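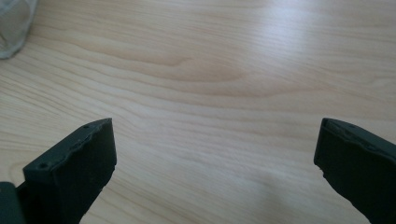

Too many finishes, not enough drawers, is how one Drilance dealer put it after the spring preview — and the company seems to have listened. Its new Stisteck line of bathroom storage cuts the color list down to four and puts the money into the insides instead.

Tall cabinets, mirror units and a low bench with a lift-up lid. All of it ships assembled. Most pieces are 200 mm deep, meant for narrow rooms where a regular linen cabinet blocks the door. Soft-close hinges standard, handles extra.

Drilance bought the hardware side of Cestar last year and the drawer runners come from there. Load rating is 100 pounds a drawer, acording to the spec sheet. Interior dividers can be moved without tools.

Prices start at $623 for the single mirror unit. A full wall set, with two tall cabinets and the bench, lists at $3,589. Lighting not included in either — the wiring kit is sold seperately and dealers don't have a price for it yet.

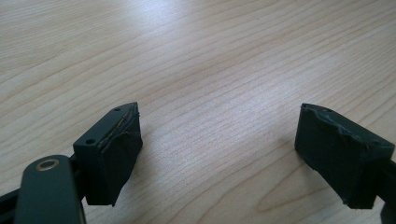 Where to get it

Showrooms get floor models in April. Online orders open the same month, white and sand first, the two darker colors later in the summer. The Chornovol store will have the bench on display early, open till 6 p.m. Orders placed before the launch keep the old delivery rate. Returns on assembled units are store credit only.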